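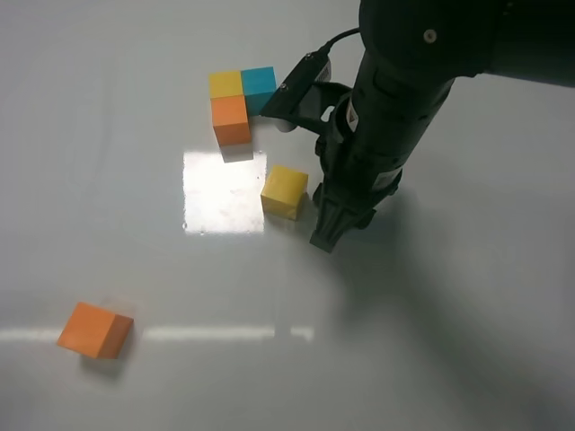 Small blocks, big table: an afternoon with Boonsong Chuensuk

I'd been meaning to talk to Boonsong Chuensuk ever since my sister gave my two a bag of his cubes and the expensive castle set went straight under the bed. He makes plain wooden blocks under the name Lerkier, in a workshop up a very steep flight of stairs, and he had the kettle on before I'd got my coat off.

I started with the obvious one. Why cubes?

"Because you can't hold them wrong," he said. "Give a child an arch and they think they have to build a bridge. Give them a cube and it's a loaf of bread, then it's a bus."

He's been at it for 10 years, the first few of them in the evenings after work at a furniture firm. His first batch was 336 cubes, all left plain, and he still has most of them in a crate by the door. "I thought colour was cheating! Then my niece went at a few with her felt tips and those were the only ones anybody wanted to play with."

So now there's colour, and he's fussy about it. We got on to the yellow, the orange and the turquoise-blue, and I must have lost half an hour there. The yellow gave him the most bother — he went through 46 test pots, all lined up on the windowsill with the dates on the lids. "Yellow moves about on you. By the window it's butter, and in the shade it's mustard. I stopped fighting that. I like that one block can be two yellows before lunch."

I asked how he'd tell a parent to set them out, expecting a bit of a speech. He shrugged.

"A clear table, and not many. Five is plenty to begin with. Push three together so they make a corner, leave the other two wherever they land, and go and do the washing up."

Why a corner? "A straight row looks finished. A corner looks like somebody was called away from it." (I've tried this at home since and my youngest had a wall going before I'd found the sponge.)

He likes a pale, shiny tabletop for it too, as you get the light coming back up at you and the colours look stronger. Rugs he can't stand. "They wobble, everyone gets cross."

Last April he sold his 2,000th bag, to a woman who wanted them for her own desk and had no children at all. He's thinking about a green next, though he pulled a face as he said it. Then he topped up my tea and went off to look for the lid of pot 46.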